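From: Merja Lehtinen
To: Eskola family history list
Date: 9 February 2018
Subject: Re: Bodumberg parish books

> Has anyone on the list had luck with the Bodumberg baptisms
> before the fire? I wrote in December and got a form letter.
> Also, is the Illura index any good or should I save my money?

Hi all,

I had the same form letter, so don't take it personally! What worked for me was ringing the parish office in the evening our time (morning over there) and asking for the burial book instead. The baptisms are in the back of it, upside down, and the catalogue doesn't mention them. Mum's cousin sent me a scan of one page years ago and I'd never twigged what it was.

The Illura index cost me 85 dollars and I reckon it's worth it if your lot stayed put. Mine didn't – they were up and down the Wudelier valley every couple of years, and the indexer has spelt the surname 12 different ways. Try it with one S, and try it with a G on the front.

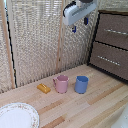 Vol. 12, No. 97

I've still got almost 400 names to sort out before the reunion, and the kitchen table has disappeared under paper. If anybody has the Eskola sisters who went out to Ballarat, please sing out. I have the older one married twice in the same year, and I'm fairly sure one of those is her aunt.

Happy to look things up in the burial book for anyone, just give me a surname and a rough decade – no promises before the weekend though, I've got the grandkids.

Cheers,
Merja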